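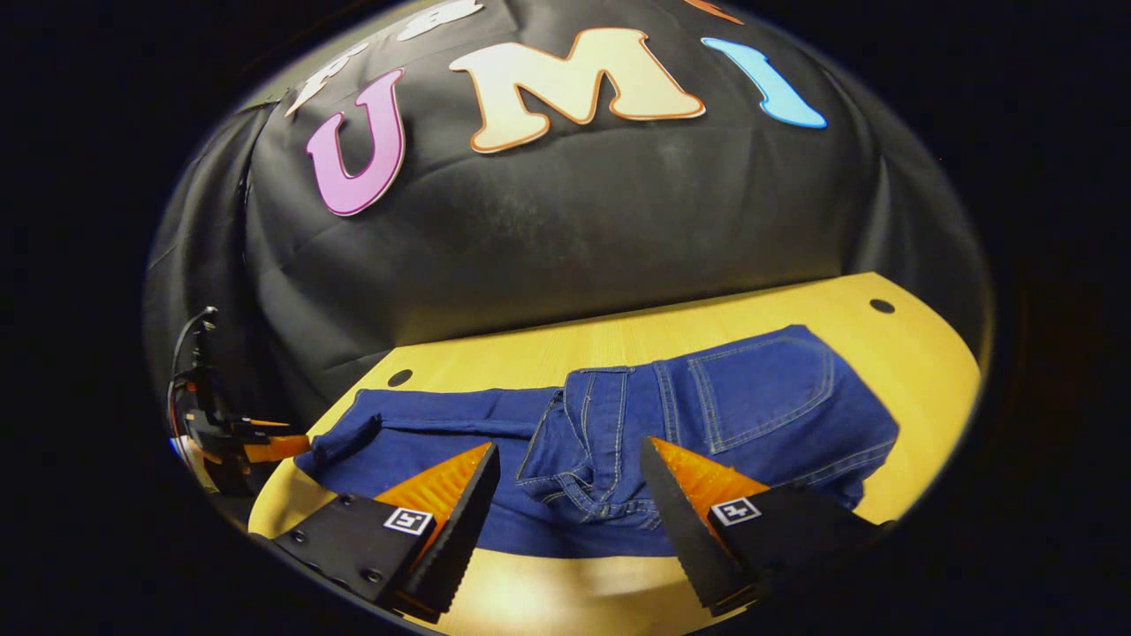 Iolanda Toledo learned to fold jeans at 16, in the back room of her aunt's shop, and she has changed her method once since. The shop, Kendel, sells second-hand denim and holds roughly 2000 pairs at any time. Most come in the way people take them off. A typical pair lands on the table in a heap, one leg bunched, the waistband twisted into the crotch, a back pocket facing up with its double rows of tan-orange stitching. Toledo starts at the waistband. She finds both side seams, pulls them apart and lets the legs follow.

From there the work is quick. One leg goes over the other, pockets out, and the point of the seat is tucked in to make a straight edge. She folds the hem to the waist, then folds again in thirds. Dark indigo gets its own shelf, away from the lighter colours, as the dye can rub off for years.

Her business partner, Melquiades Varela, prefers to roll. Rolled pairs fit better in a drawer, he says, and he can get 42 into the old map cabinet by the door. Toledo says customers unroll five pairs to find a size and leave them that way.

They agree on hanging. Heavy denim on a clip hanger picks up marks at the waist, and a rail takes up space the shop hasn't got. At home Toledo keeps three pairs, folded, on a shelf above the dryer. Varela keeps his over a chair.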